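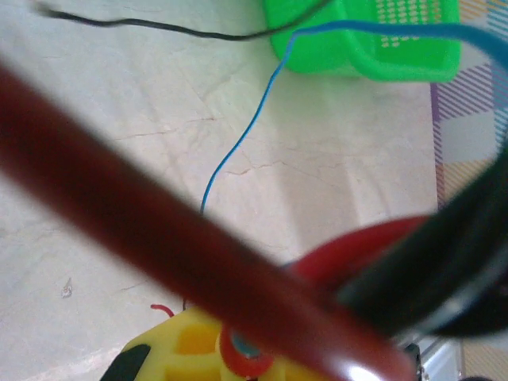
손목 카메라 화면. 바닥의 청색 전선, 우측 상단은 녹색 바구니.

홈 | 설비 | 점검기록 | 이상보고 | 자료실

2월
작성 Vignesh Varghese / 검토 Parvathi Marar

Merkavel 양팔 분류 셀 안전 점검표: 우측 팔 과부하 정지 후 재가동 전 점검

적용 범위
전선류 분류 작업 중 발생한 우측 팔 과부하 정지 1건에 대한 점검. 대상은 양팔, 레일, 제어 보드, 케이블, 바구니, 바닥면이다. 제어 소프트웨어 Banderach의 경로 계획부는 별도 문서에서 다룬다.

이상 개요
14시 15분, 우측 팔이 전선을 집어 바구니 쪽으로 옮기던 중 손목 서보 전류가 제한값을 넘었다. 오류 코드 11이 기록되었고 우측 팔은 그 자리에서 정지했다. 좌측 팔은 정지 신호를 받지 못하고 진행 중이던 동작을 끝까지 수행했다. 두 팔의 접촉은 없었다. 인명 피해와 부품 파손 없음. 작업자 Rekha Poojary가 비상정지 버튼을 눌러 양쪽 전원을 차단했다.

과부하의 직접 원인은 전선 걸림이다. 집은 가닥이 묶음 안의 다른 가닥과 얽혀 있었고, 그리퍼가 상승하면서 묶음 전체를 당겼다. 한쪽만 정지한 것은 별개의 결함으로 분류한다.

판정 기준
적합: 조치 없이 운전 가능
주의: 운전 가능, 조치 기한 지정
부적합: 조치 완료 전 운전 금지

1. 전원 및 비상정지

1.1 비상정지 버튼 누름 시 양팔 전원 동시 차단: 적합
의견: 버튼 회로는 하드웨어 배선이며 이번 결함과 무관하다. 누름과 복귀를 반복해 확인했다.

1.2 한쪽 팔 오류 시 반대쪽 팔 연동 정지: 부적합
의견: 재현됨. 우측 보드에서 오류를 강제로 발생시키면 좌측 팔은 다음 동작 구간이 끝날 때까지 계속 움직인다. Banderach 설정 파일의 연동 항목이 꺼져 있었다. 변경 이력이 남아 있지 않아 꺼진 시점은 특정하지 못했다.

1.3 제어 보드 표시등: 적합
의견: 좌우 보드 모두 점등. 표시등은 통전 여부만 나타내므로 이 항목만으로 오류 유무를 판단하지 말 것. 정지 당시에도 우측 보드 표시등은 켜져 있었다고 작업자가 진술했다.

2. 팔 및 레일

2.1 레일 브래킷 체결: 적합
의견: 양쪽 모두 풀림 없음. 토크 표시선 어긋남 없음.

2.2 팔꿈치 모터 하우징 이음, 발열: 적합

2.3 우측 손목 서보 백래시: 주의
의견: 손으로 돌렸을 때 좌측보다 유격이 크게 느껴진다. 이번 과부하로 생긴 것인지 기존 마모인지 구분할 자료가 없다. 지난 점검표에 해당 항목의 수치가 비어 있다. 다음 점검부터 수치를 기입한다.

2.4 그리퍼 손가락 표면: 적합
의견: 전선 피복 잔여물 없음.

3. 케이블

3.1 팔 외부 케이블 처짐: 주의
의견: 그리퍼 상부에서 보라색 케이블이 고리 모양으로 나와 링크를 따라 내려간다. 손목이 최대로 회전하면 고리가 작업물에 닿을 수 있다. 고정 클립 추가를 요청했다.

3.2 커넥터 삽입 상태: 적합

3.3 케이블 피복 손상: 적합
의견: 팔꿈치 굴곡부를 중점 확인. 눌린 자국 없음.

4. 작업 영역

4.1 전선 묶음 배치: 부적합
의견: 작업물은 두 그리퍼 사이에 엉킨 상태로 놓이는 경우가 많다. 현행 절차서에는 투입 전 풀기 단계가 없다. Jagadeesh Poojary가 절차서 개정안을 작성 중이며, 개정 전에는 작업자가 가닥을 풀어 투입한다.

4.2 바구니 위치: 주의
의견: 바닥에 위치 표시가 없어 작업마다 조금씩 달라진다. 녹색 바구니가 비스듬히 놓이면 우측 팔의 접근 경로와 테두리 사이 여유가 줄어든다. 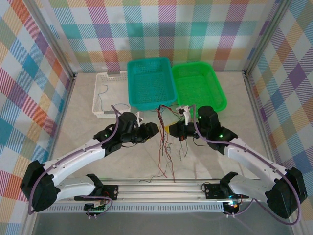

과부하로 멈춘 팔을 손으로 밀어 전선을 빼도 되는가?
비상정지 버튼을 눌러 양팔 전원을 모두 차단한 뒤, 팔의 자중을 받친 상태에서만 가능하다. 오류 정지만으로는 서보 토크가 남아 있다.

4.3 바닥면 이물: 적합
의견: 작업 전 닦음. 짧은 전선 조각은 손목 카메라에서 작업물로 오인될 수 있으므로 투입 전에 제거한다.

4.4 작업자 접근 구간: 주의
의견: 운전 중 손을 넣어 전선을 정리한 사례를 구두로 확인했다. 이번 정지와는 관계없으나 1.2 결함이 남아 있는 동안에는 위험도가 높다. 한쪽 팔이 멈춘 것을 보고 셀 전체가 멈춘 것으로 판단하기 쉽다.

5. 설정값 및 기록

5.1 손목 서보 전류 제한: 주의
의견: 제한값 자체는 정상 동작했다. 다만 제한값 도달 전의 경고 단계가 없다. Sastry 기록 장치의 파형에서는 정지 전부터 전류가 완만히 상승하며, 경고를 넣을 구간은 충분하다.

5.2 오류 기록 저장: 적합
의견: 코드와 시각이 정상 저장됨. 좌측 팔 기록에는 같은 시각의 항목이 없다. 1.2 판정의 근거로 첨부.

5.3 손목 카메라 영상과 기록 시각의 일치: 주의
의견: 두 시각이 서로 맞지 않는다. 영상만으로 걸림 순간을 특정하려 했으나 근접한 물체가 초점을 벗어나 판독이 어려웠다. 전류 파형을 우선 자료로 삼았다.

조치 사항

연동 정지 항목을 켜고 설정 파일을 잠근다. 담당 Ľudovít Trnka. 완료 후 강제 오류 시험을 좌우 각각 17회 실시하고, 한 번이라도 반대쪽 팔이 계속 움직이면 부적합을 유지한다.

상승 초기 구간의 속도를 낮추고 전류 경고 단계를 추가한다. 담당 Vignesh Varghese. 경고 발생 시 그리퍼를 열지 말고 그 위치에서 대기하도록 한다. 당겨진 전선이 튈 수 있다.

절차서에 전선 풀기 단계를 넣는다. 담당 Jagadeesh Poojary.

우측 손목 서보 유격을 측정해 본 점검표 2.3에 추기한다. 예비 서보는 Brimov 보관함에 있으며, 교체할 경우 영점 보정을 다시 한다.

검토 의견 (Parvathi Marar)

1.2와 4.1을 함께 닫을 필요는 없다. 1.2가 해소되고 시험 기록이 첨부되면 작업자 입회 조건으로 운전을 허용한다. 4.1은 절차서 개정 시까지 열어 둔다. 2.3의 유격은 '크게 느껴진다'는 표현으로는 판정할 수 없으므로 측정값 기입 후 재검토한다. 4.4에 대해서는 셀 전면에 전원 차단 확인 문구를 부착할 것.

현재 상태: 운전 금지. 전원 차단 표찰 부착됨.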